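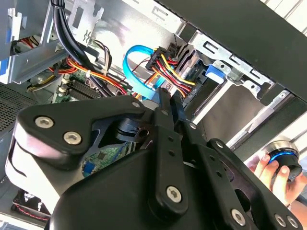

Figura 6. Pinza Nundisine en el interior de una torre de sobremesa, junto al conector de un cable SATA azul.

6.3 Aproximación a conectores de datos en cajas abiertas

El presente apartado describe el posicionamiento de la pinza Nundisine para la manipulación de cables de datos en equipos de sobremesa. Se presupone que el operador ha completado la calibración indicada en el capítulo 3 y que el brazo se encuentra en modo guiado.

Preparación

1. Apague el equipo que se va a intervenir y desconéctelo de la red eléctrica.
2. Retire el panel lateral y fije la torre a la mesa con las mordazas Lisell suministradas.
3. Compruebe el apriete de los tornillos de hexágono interior de las placas y bielas de la pinza.
4. En el programa Nidinex, seleccione el perfil «Cableado interno» y limite la fuerza de cierre al 19 %.

Aproximación

5. Lleve la pinza hasta el lado abierto de la caja a velocidad reducida, con las puntas orientadas hacia la bahía de unidades.
6. Aparte los mazos de alimentación que crucen la trayectoria. No los tense ni los apoye sobre el disipador de la placa base.
7. Detenga el avance cuando las puntas queden por debajo del cable de datos, cerca del extremo del conector.
8. Corrija la orientación de la muñeca hasta que las puntas queden alineadas con las caras planas del conector.
9. Cierre la pinza y espere la señal de contacto antes de iniciar cualquier desplazamiento.

PRECAUCIÓN: Los soportes troquelados del chasis pueden presentar cantos cortantes. No introduzca las manos en la caja mientras el brazo esté habilitado.

PRECAUCIÓN: No sujete el cable por su tramo curvo. La tracción debe aplicarse siempre sobre el cuerpo del conector.

Nota: El ancho útil entre puntas en este perfil es de 70 mm. En cajas con bahías muy próximas al bisel frontal, consulte el apartado 6.5, «Acceso con espacio reducido».

Nota: Las puntas estrechas Grewal se suministran por separado. Tras su sustitución deberá repetirse la calibración.

6.4 Retirada de la pinza

1. Abra la pinza por completo y verifique que ningún cable haya quedado retenido entre las bielas.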